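Workshop notebook, Mumbridge, Wednesday

Started 9.40. Bench wiped down, cream top, no cloth this time as the last one rucked up under the jar.

Stock: lollipop jar for the Dresport counter job, batch 1106. Clear plastic jar, orange lid with the rows of small holes. Sweets loose inside, sticks go in the lid. Kiros wants to know whether we can keep this type of lid or have to ask Clasta for a different one.

Sticks first. Measured a handful with the calipers and they vary more than I expected, mostly at the cut end. The thin ones lean. Pushed right down they stand better, but then the wrapper sits on the lid and creases at the neck. Best height seems to be with a small gap left under the wrapper. Have marked a spare stick with pencil to use as a gauge, it is in the drawer with the calipers.

Outer rows are awkward. The lid curves away there, so the lollipops tilt outwards and catch a sleeve when anyone reaches past. Inner rows fine. Tried leaving every other hole empty on the outside and it looks sparse but nothing knocks.

Lid fit: tight on 2 of the jars from the Araya box, slack on another. Slack one put aside with a tape flag. Do not use it for the counter.

Refilling takes about 4 minutes if the wrappers are already straightened. Orange ones have the longest twist at the neck and want smoothing before they go in. Amanuel did a lid without straightening any and had to take half of them out again.

To do: ask Clasta for the hole size in writing. Weigh a full jar with the lid stocked and again with it bare. Find out how high the Dresport counter is, as the outer row may be at elbow level.

Lid is back on, jar in the middle of the table.
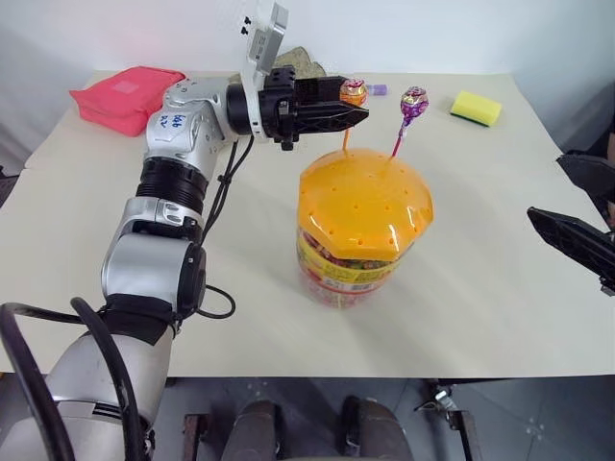

Bontu Tamiru: I'd leave the outer holes empty altogether and keep the spares under the counter. We had the same trouble with sleeves in August, and alternate holes only helped until someone filled the gaps.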